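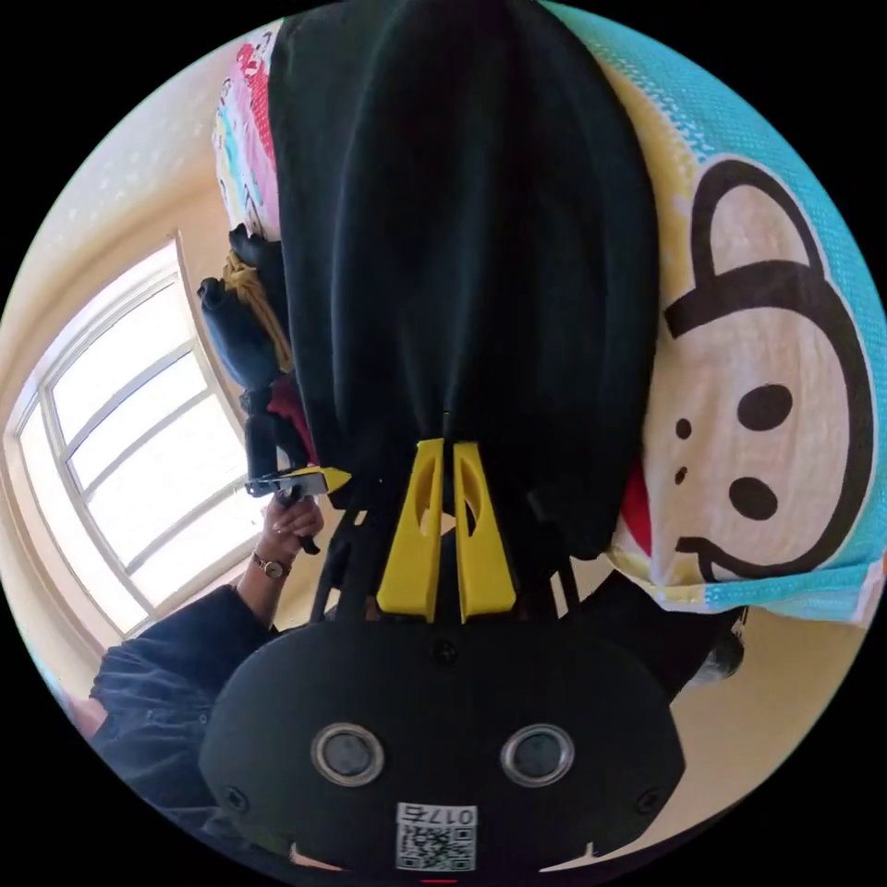 By the Drestico Workshop press desk

TRILTERO HAND-HELD GRIPPER: BUILD FILES RELEASED FOR HOME AND SHARED WORKSHOPS

SKUNAU, September. Drestico, the shared workshop in Skunau, has released the complete build files for Triltero, a two-finger gripper that is held in the hand and operated by a person. The package contains the finger and frame models, the housing models, wiring diagrams, the calibration procedure and a log of handling trials with soft household goods. It is intended for builders who have access to a desktop printer, a soldering station and basic hand tools.

Triltero is used to work out how a pair of fingers should approach, close on and release an object before the same fingers are mounted on a robot arm. The operator supplies the arm motion. Finger shape, grip width and approach angle can then be changed between attempts without reprogramming anything.

The current release is revision 2. Revision 1 was circulated among Drestico members only and is no longer supported. Parts from the two revisions should not be combined, as the screw positions in the housing have moved.

Construction

The unit consists of a wide, rounded black housing, an open finger frame on each side, and two yellow fingers seated in those frames. The front of the housing carries two round sensor openings side by side, each with a silver bezel. Frames are open to keep weight down and to leave the fasteners reachable with a straight driver. A finger can be swapped without opening the housing.

An assembled unit weighs 847 grams with the cable attached. Members who ran long sessions with revision 1 reported wrist fatigue, and the grip has been moved closer to the center of mass in response. The cable now exits toward the operator's forearm. A strain relief is included in the print files and should be fitted before the cable is soldered, since it cannot be slid over the connector afterward.

Each housing carries a label with a square code. The code ties the unit to its calibration record, so that trial logs from several grippers used in the same room can be kept apart. Builders may generate their own labels with the script supplied in the tools folder. Matte label stock reads more reliably than gloss under a window.

The Kļaviņa finger

The finger supplied with revision 2 is known within the workshop as the Kļaviņa pattern. It has an oval opening near the tip, and the wall around the opening is allowed to flex a little as the fingers close. The earlier solid finger held boxes and bottles well but tended to push cloth away before the grip had closed.

Fingers are printed on their side in a flexible filament. Printing them upright puts the layer lines across the bend, and upright parts cracked at the edge of the opening during bench cycling. The recommended print takes most of a working day per pair on a small machine. Infill and wall settings are listed in the print sheet and should be followed for the first pair; builders who want a softer tip are advised to change the wall count and leave the infill alone.

Yellow filament was chosen for contrast with the black frame. Other colors will fit.

Handling trials

Most bench testing of grippers is done with rigid objects on a flat table. The Drestico build group chose to run its main trials in a furnished room, on printed bags, hanging cloth and padded items. These objects change shape when touched, and they hang next to one another, so that closing on one may pull on its neighbor. Patterned fabric also makes it harder to judge where one item ends and the next begins.

Operators worked side by side with separate grippers. The log records 577 attempts. Every entry gives the object type, approach direction, finger pattern and outcome, and failed attempts have been left in. The most common failure was closing on a single outer fold, with the remainder of the item slipping free under its own weight. The second was contact between a finger frame and a nearby strap during the approach.

Long padded items gave better results when the fingers were brought in at the lower end and closed across the narrow side. Loose cloth was more reliable from below, with the tips pushed into the folds before closing. Neither finding has been tested on an arm, and the log should be read accordingly.

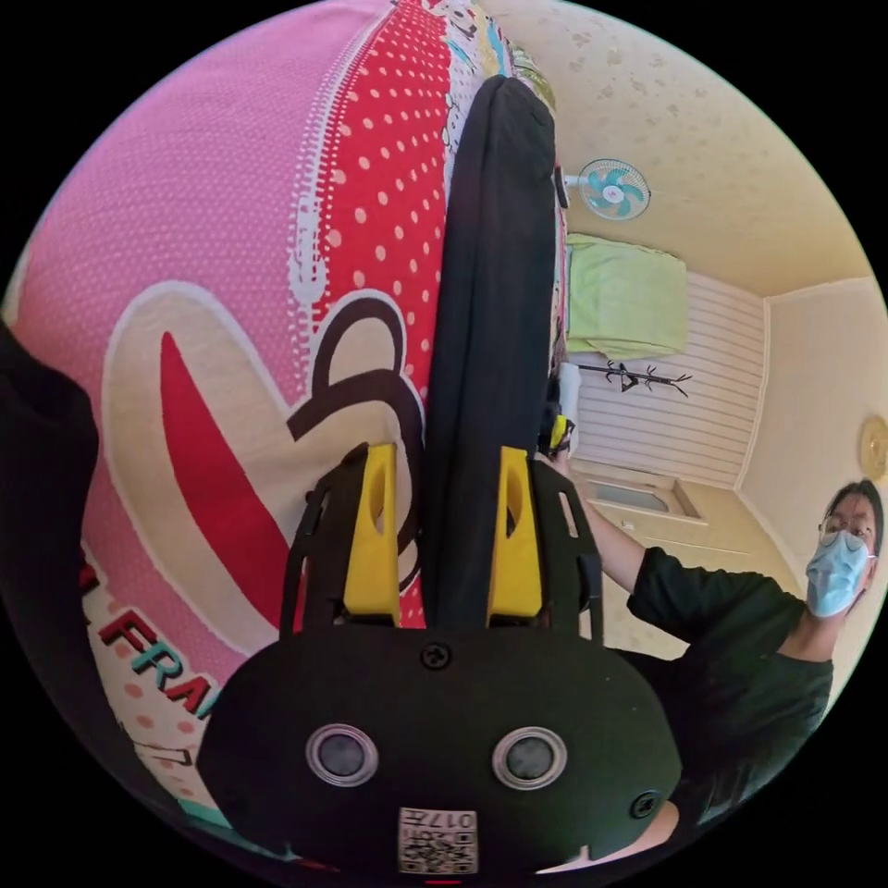

Calibration and electronics

Calibration is performed once after assembly and again whenever a finger is replaced. The fingers are opened to the stop, closed on the printed gauge block, then closed fully. The procedure writes three values to the record for that unit. If the closed reading drifts between sessions, the screws on the frame side should be checked before the values are rewritten.

The control board is a common hobby type and no custom circuit board is required. Power is drawn over the data cable. A session file of ordinary length occupies around 300 megabytes, and builders who intend to log a full afternoon should clear space beforehand. Firmware is supplied as source, together with a compiled image for the reference board.

Known limitations

The frame struts can catch on mesh and on open-weave trim. A smooth sleeve has been drawn but not tested, and is supplied in the drafts folder without a print sheet.

Grip force is not measured directly. It is inferred from finger travel, and the estimate is poor for anything thicker than a folded towel.

The housing is not sealed. The unit should be kept away from sinks, wet laundry and fine dust from sanding.

Left-handed operators can use the unit, but the cable exit sits on the wrong side for them. A mirrored housing is planned.

Availability

The Triltero files may be downloaded from the Drestico project page at no charge. They may be copied, modified and used in teaching, provided that modified fingers are not distributed under the Kļaviņa name. Drestico does not sell assembled units. Print sets for revision 2, without electronics, can be collected from the workshop counter in Skunau during evening opening hours while stock lasts.

Corrections to the wiring diagrams and additional trial logs are welcome and should be sent through the form on the project page. Logs should state the revision and finger pattern in the first line.

About Drestico

Drestico is a member-run workshop in Skunau with benches for electronics, printing and light woodworking. Its build group meets in the evening and works on small automation projects for use at home.

Media contact: press desk, Drestico Workshop, Skunau. Drawings of the Triltero housing and fingers are available on request.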